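In defence of the plain white cup

In the place where I buy my coffee the cups have become very talkative. One tells me that I am wonderful. One has a map of mountains on it, with a small sun. In March they changed the design again and now there is a poem, which goes round the cup so that you must turn it to read, and if the lid is not on well you turn it over your own sleeve.

I would like to say something for the other kind, the white paper cup with nothing on it. I grew up thinking it was the poor relative. It stood in stacks at school meetings and at the dentist, and when my mother had many guests she was ashamed to use it and washed glasses until midnight instead. Now I think she was wrong, and I have told her so.

My first reason is simple: on a plain cup you can write. At our reading group in Bavton we use a pencil and each person puts a name or a little sign. Zofia Szewczyk draws a fish. The printed cups from Dredia, which the group had before, were dark green almost to the rim, and no pencil would show on them. We mixed them up all evening and threw away many that were half full.

The second reason is the shape. I prefer a tall cup to a wide one, because the drink stays in it better when you walk and the hand goes around it easily. A wide cup is nice at a table, with a saucer and a spoon and plenty of time. But people who take a paper cup are usually standing, or carrying something else in the other hand, and for them a wide cup is only trouble.

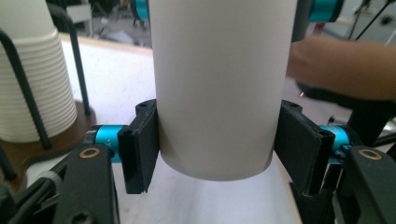

There is also the question of price. I did the shopping for our group last year and I compared. A carton of 1335 printed cups cost me so much that I had to ask everybody for a little more money, and then 200 of them stayed in the cupboard at the end, with last year's greeting on them. You cannot put a greeting for the old year in front of people in spring. With plain cups this problem does not exist. The next time I bought 790 white ones from Pietrzak, and what is left over from one winter will serve for the next one.

My friend Teodor Rutkowska does not agree with me. He says that a white cup makes every room feel like a waiting room, and that a bit of colour costs little and makes people smile. I have thought about this quite seriously. It is true that a table with only white cups on it can look cold, especially under a strong lamp. But I would answer that the colour can come from other things – a cloth, some oranges, the biscuits if they are good. The cup does not have to do everything alone.

He also says, and here I have less to answer, that one should not use paper cups at all. At home I agree with him. I have 3 mugs from Hekby, heavy and a bit ugly, and I wash them each day and would not change them. For a meeting in a borrowed room with one cold tap, I still buy paper. I know that this is a compromise and I do not feel proud of it.

We use cookies to remember your settings and to count visits to this site. Accept all | Manage choices

What I ask is only that we stop treating the simple cup as a sign that the host did not try. A host can try with the coffee. Last winter I drank very bad coffee from a very beautiful cup with gold stars, and I looked at the stars for a long time before I could finish it. I would have liked the money to go into the beans.

So next month I will again bring the white ones, and two pencils, and Teodor has promised to bring a tablecloth.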